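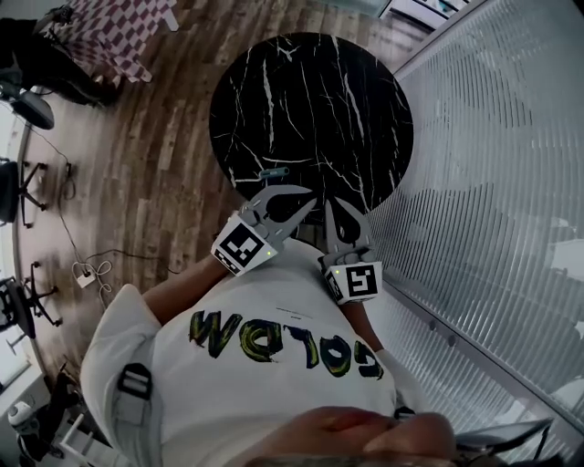

Rollov – Kleinteile auf Tischflächen
README und Datenblatt, Stand Oktober
Ansprechperson: Zofia Gajewski

Zweck

Rollov dokumentiert das Aufnehmen, Verschieben und Ablegen kleiner Gegenstände auf Tischen mit unterschiedlicher Oberfläche. Gegenstand der Sammlung ist der Tisch mit dem, was darauf liegt. Raum, Beleuchtung und Tischdecke werden als Begleitangaben geführt. Die Sammlung schließt an Clullard an, das nur matte, einfarbige Platten enthält und für glänzende oder gemusterte Unterlagen unbrauchbar ist.

Umfang

Episoden: 989
Davon Training: 800
Übrige Episoden: Validierung und Test, Zuordnung in splits.csv
Maximale Länge einer Episode: 30 Sekunden
Aufgabentypen: 4

Längere Durchgänge wurden vor der Aufnahme in die Sammlung geteilt. Die Teilstücke tragen dieselbe Durchgangsnummer und liegen immer im selben Split.

Aufgabentypen

aufnehmen: Gegenstand von der Platte heben und kurz halten
verschieben: Gegenstand auf der Platte an eine andere Stelle bringen, ohne ihn anzuheben
uebergeben: Gegenstand von der linken in die rechte Hand wechseln oder umgekehrt
abraeumen: alle Kleinteile von der Platte nehmen und in den Behälter legen

Die Bezeichner stehen ohne Umlaute in den Dateien. Bei abraeumen ist die Reihenfolge der Teile freigestellt.

Oberflächen

marmor_rund: runde schwarze Marmorplatte mit feinen weißen Adern. Heller Hintergrund ist der Dielenboden in warmem Braun. Die Adern sind stellenweise so schmal wie die Kanten kleiner Teile und werden von einfachen Kantenfiltern als Objekte gemeldet. Für diese Oberfläche liegt deshalb eine handkorrigierte Maske bei.

karo_rosa: Tisch mit rosa-weiß karierter Decke. Die Karos liefern ein regelmäßiges Raster, das sich jedoch nicht als Maßstab eignet, weil die Decke zwischen den Durchgängen neu aufgelegt wurde. Falten werden im Feld decke_falten mit 0 oder 1 angegeben.

Weitere Oberflächen sind in surfaces.csv aufgeführt, jeweils mit Form, Grundfarbe und Glanzstufe.

Gegenstände

Verwendet wurden kleine, leichte Teile, die sich mit einer Hand fassen lassen. Jeder Gegenstand hat eine Kennung aus Farbe und Grundform, etwa petrol_zylinder. Mehrfarbige Teile führen die flächenmäßig größere Farbe zuerst, bei weiß-blauen Teilen also weiss_blau. Liegende und stehende Zylinder werden getrennt ausgewiesen (Feld lage). Ein liegender Zylinder nahe der Plattenkante gilt als kantennah und erhält zusätzlich den Vermerk rand = 1 – auf der runden Platte kommt das häufiger vor als auf rechteckigen Tischen. 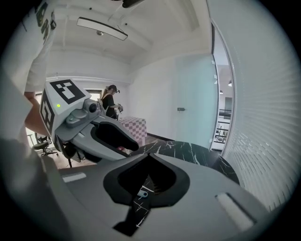 Die Farbangaben beziehen sich auf den Gegenstand bei Deckenlicht. Im Schatten der Hände weichen petrol und blau so wenig voneinander ab, dass eine automatische Zuordnung nach Farbton nicht empfohlen wird. Maßgeblich ist die Kennung in objects.csv.

Raum

Dielenboden, Glastrennwand mit weißen Vertikallamellen. Die Stellung der Lamellen wurde nicht protokolliert. Auf glänzenden Platten ist mit wechselnden Reflexen zu rechnen, insbesondere bei Durchgängen am späten Nachmittag. Im selben Raum wurde zeitweise an mehreren Tischen gearbeitet. Personen im Hintergrund gehören nicht zur jeweiligen Episode.

Annotation

Beginn und Ende jeder Handlung wurden mit Fillum gesetzt und in einem zweiten Durchgang geprüft. Als Beginn gilt der erste Kontakt mit dem Gegenstand, als Ende der letzte. Bei abgebrochenen Versuchen bleibt das Ende leer und status steht auf abbruch.

Bekannte Einschränkungen

Transparente Teile fehlen vollständig.
Linkshändiges Arbeiten ist unterrepräsentiert.
In früheren Durchgängen ist marmor_rund als stein_dunkel eingetragen. Das Skript fix_surfaces korrigiert die Einträge beim Einlesen.
Das Namensschema ist mit Hyun nicht kompatibel, eine Umsetzungstabelle liegt im Ordner docs.

Korrekturen bitte mit Durchgangsnummer und Kennung des Gegenstands an Zofia Gajewski.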